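Golen Kitchen Pages — What Changed on the Line
November 11, 2018
By the Golen kitchen floor team

We've been promising a gallery about the new work in the Grollach kitchen for ages, and it's finally up! For anyone who hasn't been inside, Grollach is where Golen makes the hot lunches and the cold boxes for the Brosness offices and the two schools up the hill. Over 30 people work there across the early and late shifts. Since spring, a fair amount of the lifting, portioning and tray work has gone over to machines, and almost everybody who visits asks the same thing: so what do the people do now?

Plenty. The notes that follow were put together by those of us who work the floor. We went station by station, wrote down what is different from last year, and tried to be fair about the parts that still drive us up the wall. There's only one picture so far, down in the practice section, and more will be added as people send them in.

Portioning

Our best day so far was 1,141 lunches out of the door before eleven. A year ago a number like that would have meant calling people in on their day off and everyone going home with sore wrists. The portioner does the scooping now, and the person at that station watches the weights, tastes, fixes the seasoning and swaps the pans. It's a much more cook-like job than it used to be, and I say that as someone who spent four winters holding the scoop.

It still doesn't like sticky rice. We've tried oil, we've tried colder pans, we've tried a different blade. Rice days are half by hand and will be for a while.

The morning meeting

This one surprised us. We used to get a sheet on the wall and that was it. Now the early shift stands together for ten minutes and goes through what the machines will run, what they won't, and who takes the odd jobs. People speak up who never did before — the dish crew especially, because they see every jam from the other end. Two of the best changes to the tray return came out of that meeting, and both were drawn on the back of a delivery slip.

Lifting

The cart lift for stock pots is the least exciting machine we own and easily the most loved. No one carries a full pot up the step anymore. The older cooks were the first to ask for a second one.

Labels

Allergen labels print from the same list the line runs on, so a change made at the desk shows up on the box. Somebody still checks every batch by eye and signs for it, and we fought to keep that. The checker can stop the line without asking anyone. It's used maybe a few times a week, and not once has anybody been given a hard time over it.

Training

Every person on the floor got 122 hours of paid training this year, split between the kitchen and the upstairs room. Some of us had barely touched a computer at work before. The course came from Ďurica, and what made it good was that it began with our own menu, our own trays and our own bad habits. By the second week people were arguing happily about the order of steps in a sandwich!

A few have changed jobs since then. We now have 3 line leads who came up from dish and prep, with the pay that goes with it. Not everyone wanted that, and those who'd sooner cook are cooking. Scheduling got trickier, to be truthful, and the late shift feels it has had less training time than the early one. They're right, and January's plan is supposed to put that straight.

Practice runs on screen

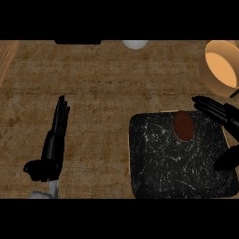

Trying a new job in simulation first has probably done more for the mood on the floor than anything else on this page. Cooks sit in on these sessions and say where things ought to go, and they get listened to. With a layout like this one, where the reddish-brown oval lies near the top of the black tray and the right hand's fingers come in just below the big tan bowl, there is a lot to talk about: how much room a hand needs beside a bowl, which side of the board to work from, what the left hand should be doing over all that open table. Those are things a prep cook knows in the bones and has never had to say out loud. It's great fun hearing them put it into words, and it's a comfort to have the argument upstairs, well away from lunch.

Things we want next

A quieter fan over the portioner. A better stool at the checking station. Recipe changes that reach the late shift before the late shift starts. And a proper answer on rice!

We'd also like more swaps with the Brosness site, where they run a smaller line and have worked out a neat way of staging cold boxes along the wall. Four of our people went over for a day and came back with a page of ideas, most of them about shelving.

If you work at Grollach and your station isn't here yet, write a couple of lines and leave them at the desk with your pictures. Spelling doesn't matter, we'll tidy it up. The next batch goes on the page at the end of November.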